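Handheld Gripper Pair: Setup and Care FAQ
Kept by Aba Amissah for the Jostumham cell. Last gone over in July.

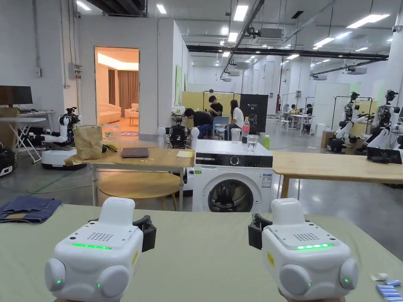
Do I have to check both grippers before every shift?
Yes. People like to check one and assume the other matches. It often doesn't.

The green strip is lit. Am I good to go?
Not on that alone. A light tells you the unit has power. It says little about whether the jaws close evenly, so squeeze each trigger fully and let go before you record anything.

The Stasanis sheet says service every 3,000 cycles. Do we follow that?
No. Our left unit started sticking at 1,927, and I have yet to hear a good explanation from them. We clean the trigger pivot every 726 and write it in the log.

Can I use Clorard wipes on the housing?
On the white shell, sure. Keep them off the grille. The label claims "safe for all electronics" — I wouldn't bet a speaker on it.

Does Vi calibrate the pair by itself?
So the menu says. Liviu Mocanu ran it 2 times in a row without moving anything and got different offsets. Run it, then check against the gauge block.

One side feels stiff. Should I oil it?
Please don't. Oil picks up lint from the laundry tasks. Blow it out, try again, and if it still drags, tag it and leave it on Liviu's shelf.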